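**Kirkuvmont utility begins valve replacement after low-pressure events**

KIRKUVMONT — The municipal water utility has started replacing three pressure-reducing valves on the east side of the distribution system, following repeated low readings at the Skovance booster station. Work is expected to continue through December. Water remains safe to drink, and no advisory is in effect for any part of the service area.

The valves control pressure between the upper zone, fed by the Skovance tank, and the lower zone along the river. According to a utility notice, the existing units no longer hold a steady downstream setting when demand rises in the early morning. Operators have been adjusting them by hand, and the notice says this was never intended as a long-term arrangement.

Of the connections in the lower zone, 425 will see a planned shutoff at some point during the work. Each shutoff is scheduled to last no more than 4 hours, starting at 9 a.m. Door notices will be left the day before. Customers who use water for medical equipment at home are asked to call the utility's service desk before their shutoff so that a temporary supply can be set up.

Crews will isolate one valve chamber at a time and feed the affected streets through a bypass line. Pressure in neighboring streets may drop slightly while the bypass is in use. The utility has set a lower limit for the bypass, and a crew member will remain at the chamber to watch the gauge for as long as the line is open.

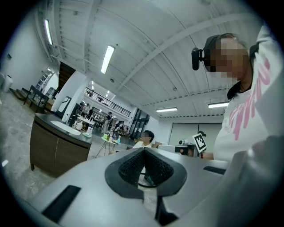
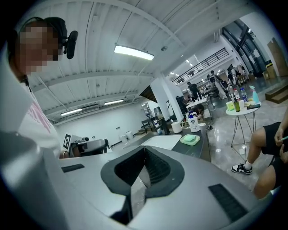 The new valves are being supplied by Clomerano, which also holds the contract for the replacement pressure loggers. Each logger sends a reading to the control room at fixed intervals and triggers an alarm if pressure falls below the set point. The old loggers stored their data on site and had to be read by a technician, so a short drop overnight could go unseen until the next visit.

Once a section of main is back in service, it will be flushed through the nearest hydrant and sampled for chlorine residual and coliform bacteria. Samples go to the Sangkhawat laboratory. The bypass will stay connected until results for that section are returned and accepted — a step that accounts for most of the time between one chamber and the next.

Residents may notice cloudy or slightly brown water for a short period after service is restored. The utility advises running the cold tap in a bathtub or outside faucet until the water is clear, and holding off on laundry until then. Faucet screens may collect fine sediment and should be removed and rinsed. Hot water should not be drawn until the cold supply runs clear, to keep sediment out of the heater tank.

If a sudden loss of pressure occurs outside a planned shutoff, the utility would issue a precautionary boil water advisory by phone and text message for the affected streets. Customers can check or update their contact details through the billing portal. Tenants who do not receive a water bill can register an address separately.

Around 150 feet of cast iron main next to the Skovance chamber will be replaced while the trench is open. The pipe has been repaired several times and has heavy internal scale. One traffic lane will be closed beside the trench during working hours, and the bus stop at the chamber will move to the far side of the intersection until the pavement is restored.

The utility plans to post the order of the chambers on its website before the first shutoff. Dates for individual streets will be added as each bypass is approved.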